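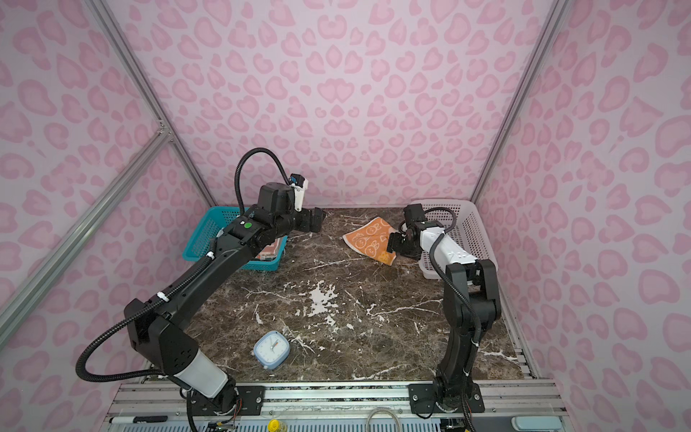

According to Leonie Waaka, a pattern counts as leopard print only if its spots are broken rings, and solid dots belong with cheetah print. Most sellers of wallpaper and cloth are less strict and use the name for nearly any spotted cat pattern.

Leopard print is a surface pattern based on the coat of the leopard. The ring-like marks are called rosettes. In nature they are dark on a tan or golden ground, but printed versions come in many colors, and pink is common in wall coverings and bedding. The Grimshaw pattern book lists 109 animal prints, 11 of them leopard.

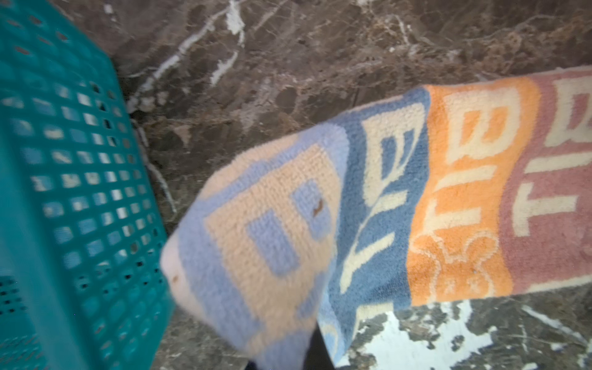

Plain colors next to the print are what one reader of the Wirnholm home pages asked for, writing that "two busy patterns in a small room wear me out by noon." Others mix it freely with stripes, checks or veined stone.

The repeat is the distance after which the design starts again. A short repeat wastes less paper – a long one looks less regular on a large wall.
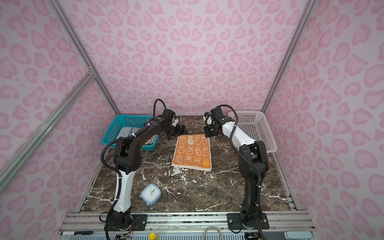

Rosettes should never line up in rows, a reply in the same pages argued, and the drop between strips matters more than the color. Andex sells its paper with a half drop, in which each strip is shifted by half a repeat. Stidaten uses a straight match, which is easier to hang.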